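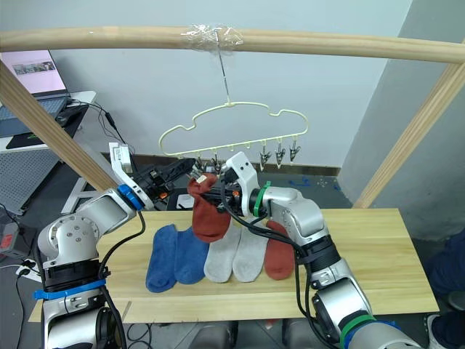
**Trelbridge, August**

Up at five thirty because I couldn't sleep. Ironed the dress uniform shirt myself and scorched the tail of it, but it tucks in.

The awards dinner was at the Legion hall again. Doors at six, food at seven, and the speeches didn't start until well after eight. They had sold 234 tickets and set places for 300, so the back tables were bare and the front ones were crowded. I sat with Gordon Bergeron and his wife, Savita Mathur from dispatch, and two rookies from the Janener Road station whose names I should have written down. Chicken, green beans, roll. The roll was good.

Gordon got Firefighter of the Year for the district. He had known for a month and told me in the truck, so I had to look surprised when the chief called it. Thirty-one years in, and it's the first time his name has gone up for anything. The chief read the citation from a card and mixed up the two fires. The one on Bitar Street was the warehouse. The one with the family on the second floor was on Jinia Avenue, and that's the one the award is for. Gordon didn't correct him. He said thank you, said the engine crew did the same work he did, and sat down. I doubt he was up there a full minute.

Huiling Qiu got the police award. I don't know her well. She works nights and I've only seen her on calls – the rollover by the feed store and one other I don't want to write about. She talked for a while about the car seat program and how many parents still come in with the straps twisted. She wants to run it out of our bay once a month if the chief will allow it. I would be fine with that. It means moving the trucks out by eight and somebody staying with the radio.
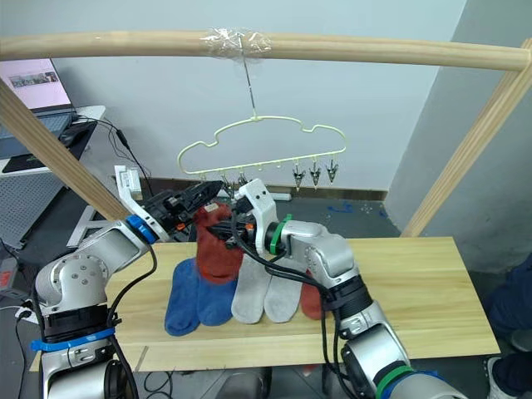 I told her afterward I'd help with the first one if it lands on my shift. She wrote my number on the back of her program.

Darcy Dufour was taking pictures for the paper and made us all stand by the flags. I blinked in at least two. Flurina Lüthi from the auxiliary handed over the check for the new air packs, 600 dollars, most of it from the pancake breakfast. It won't buy much of an air pack, but the chief says it goes with the grant money if the grant comes.

The district winners go on to the state convention. Gordon says he isn't going to drive four hours for another chicken dinner. His wife says he is. I offered to cover his shift either way.

Home by ten forty. Shoes hurt. Need to return the tie clip to Savita, and call the pump people about the seal on Engine 2, which has been leaking again. On at seven tomorrow.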